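招聘：机械臂工位维护技术员（一名，驻场）

发布日期：2019年7月24日
单位：Breltico 自动化实验部
工位名称：Skadari 二号台
地点：Clulthorpe 园区东楼一层，进门左转，听见有人对着控制柜叹气就是到了
汇报对象：Zdeňka Malý

先说清楚这份工作是什么

我们招的人不写算法，不训练模型，也不上台演讲。上台演讲的人已经够多了，现在缺一个会拧螺丝的。

Skadari 二号台是一套单臂台面操作工位：一条机械臂，一副两指夹爪，一个装在腕部的小相机，一张灰色台面，一台控制柜，以及一本写得比任何小说都曲折的维护日志。它每天的任务是把一些小东西从一处夹到另一处。这件事三岁孩子做得比它好，而且孩子不用做手眼标定。但这台机器的数据有好几个组等着用，所以它每停一个小时，就会有人端着咖啡过来，用非常关心的语气问“大概什么时候能好”。您的工作就是让这种关心少发生几次。

上一任技术员调去了 Montes 项目，走之前留下一份交接文档，其中最长的一节叫“不要动这个”，没有说明“这个”是哪个。我们花了大半个二月才搞明白，说的是底座后面那颗限位螺钉。当然，是动过之后才明白的。

日常工作

开机前检查。看急停是否复位，看线缆有没有在第四轴那里蹭出毛边，看夹爪座的固定螺钉有没有松。螺钉一律用扭矩扳手，规定值贴在工具柜门内侧。“手感差不多”这个单位在本部门已经停用。

夹爪保养。指尖用无纺布蘸异丙醇擦，擦完等它干透再上电。两指闭合时，指尖应当对齐，塞尺在左右两侧读数一致；不一致就先查指座，再查传动，最后才轮到怀疑软件。请按这个顺序来。软件组的同事很愿意被怀疑，他们会借此开一个会。

回零与标定。每次拆装夹爪之后都要重新回零，腕部相机只要动过支架，就重做手眼标定。标定板在防潮箱第二层，板面朝上放，不要拿它垫杯子。标定残差超过上限时不要改上限。

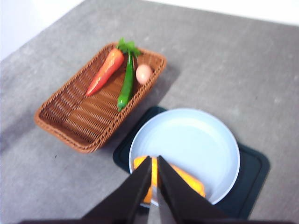
台面复位。每一轮开始之前，道具要按当天的任务单摆好，位置允许偏一点，任务单上会写允许偏多少。少了东西去备件箱里找，找不到就登记，别从食堂顺一个回来顶替。这条规定之所以存在，是因为有人顺过，而且放过了一个周末。

抓取高度校验。这一项新人最容易做错。夹爪下探太深，指尖会顶到下面的硬面，控制器报过力，机械臂停在原地，姿态颇为委屈；下探太浅，夹起来的就是空气，程序还会认真地把空气放到目标位置，并报告成功。校验时用低速模式，一只手放在示教器的使能键上，另一只手离工作区远一点。速度不要超过额定值的5%，等您和它熟了也不要超过。

线缆更换。腕部相机的线是消耗品，这一点采购系统至今不肯承认。换线之前先拍照记录走线，留出第六轴转动的余量，扎带不要勒死。剪下来的扎带头请扔进垃圾桶，它们曾经在减速器护罩里被找到过，没有人认领。

故障记录。写现象，写时间，写做了什么，写换了哪个件。“重启后好了”可以写，但后面必须跟一句您认为它为什么会坏。猜错不扣钱，空着要重写。

大保养。整臂每运行500小时做一次：查各轴间隙，查抱闸，换控制柜滤网，备份参数。这一天工位停机，门口要挂牌。挂了牌照样会有人进来问能不能先跑一轮，答案是不能，牌子背面也印着同一句话，可以直接翻过去给对方看。

我们希望您

有工业机器人或协作机械臂的现场维护经验，品牌不限，挨过哪家的骂都算数。

看得懂电气图，能用万用表查断线，会压端子，压完会拉一下。

能读英文手册。手册的中文版我们也有，第三章里的“关节”被统一译成了“联合”，请做好心理准备。

会一点脚本，能改配置文件，并且改之前会备份。只有后半句的应聘者我们也愿意聊聊。

有电工证者优先。没有的话，入职后安排去考，考试费由公司出，补考费由您自己出。

脾气平稳。机器听不懂脏话，隔壁财务部听得懂。

我们不太需要

“对人工智能充满热情”的自荐信。热情很好，但第三轴的异响不吃这一套。

认为防护围栏是给别人准备的人。进工作区先按急停、再挂锁，挂锁钥匙放在自己口袋里。违反一次，谈话；违反第二次，仍然是谈话，不过是和人事谈。

待遇与安排

每周工作40小时，按月结薪，五险一金按规定缴纳，薪资面议。我们知道您讨厌“面议”两个字，我们也讨厌，但人事系统的那一栏只有这一个选项，初次电话里就会把范围告诉您。

加班可以调休，调休可以真的休。夜间一般不叫人，工位夜里断电，它也需要反省的时间。

提供工作服、防砸鞋和一套您自己的内六角扳手。扳手上请刻名字。公用的那套缺三毫米那一支，已经缺了很久，每次补齐之后第二天又缺，我们不再追究。

试用期两个月，第一个月跟着 Zdeňka Malý 做，第二个月由她在旁边看着您做。她话不多，如果她说“嗯”，那就是对的；如果她说“嗯？”，请立刻松开示教器。

应聘方式

请把简历投到东楼一层前台的招聘信箱，或通过园区内网招聘页提交，标题写“二号台维护＋姓名”。简历控制在两页以内。另附一段文字，讲一次您修过的、最后发现是自己弄坏的故障，长短随意。没有这种故障的应聘者，我们会默认您还没开始工作，或者还没开始说实话。

面试分两部分。先聊，在会议室，约半小时。然后去工位，给您一副拆下来的夹爪、一张装配图和一盒螺钉，请您装回去、回零、跑一遍低速校验。盒子里的螺钉比图上多一颗，这个提前告诉您，免得又有人满头大汗地给它找地方。

面试当天请穿包脚的鞋，长发扎起，手表和戒指摘下放进储物柜。访客车位在楼后，限高杆是真的限高。

收到简历后我们都会回复，录不录用都回。岗位招满之后本页会撤下；如果您看到它还挂着，要么是还在招，要么是管网页的同事休假了，可以打前台分机42问一声。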